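Nurumdale library hangs up its bins for plastic bag collection

NURUMDALE — The public library on Odukoya Street has started collecting used plastic bags in its back meeting room, using a row of adhesive hooks along one wall in place of the cardboard boxes it had tried before.

The collection opened in November and will run through the winter. Residents can drop off clean, dry grocery bags, bread bags and produce bags during regular library hours. Each hook holds one carrier bag, which is filled with smaller bags, tied off and taken to the town recycling center on Brisus Road.

Branch manager Hajnalka Szilágyi said the boxes took up too much floor space and were often used for ordinary trash.

"People would see a box and throw a coffee cup in it," Szilágyi said. "With a bag on the wall, they stop and look at what it's for."

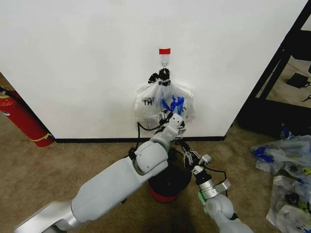

The hooks are the clear stick-on type and were put up without drilling, a condition of the library's lease on the building. Szilágyi said staff tested several kinds before settling on one that would carry a full bag overnight and come off the wall without taking the paint along. The hooks should not be used for books, coats or backpacks, she said.

The town's curbside program does not take soft plastic, which can wrap around the rollers in sorting equipment. Until this fall the only drop-off point was at the Dumar grocery store, where the bin was removed during remodeling.

Brock Paquette, who runs the recycling center, said loads from the library have been cleaner than those from the old store bin. The center bales the plastic once it has 1000 pounds on hand and ships it out of state.

"Receipts are the main problem," Paquette said. "Take the receipt out. Shake out the crumbs."

The town council set aside $2079 for the program, which covers hooks, signs and hauling through the end of winter. Council member Amrit Perron said a second site at the senior center is under discussion, but no money has been approved for it.

Bubble wrap and padded mailers are accepted if paper labels have been cut off. Chip bags, candy wrappers, frozen food bags and anything with food residue are not.

The meeting room is closed to drop-offs when it has been reserved by a group. A schedule is posted at the front desk, and bags may be left there with staff until 2 p.m.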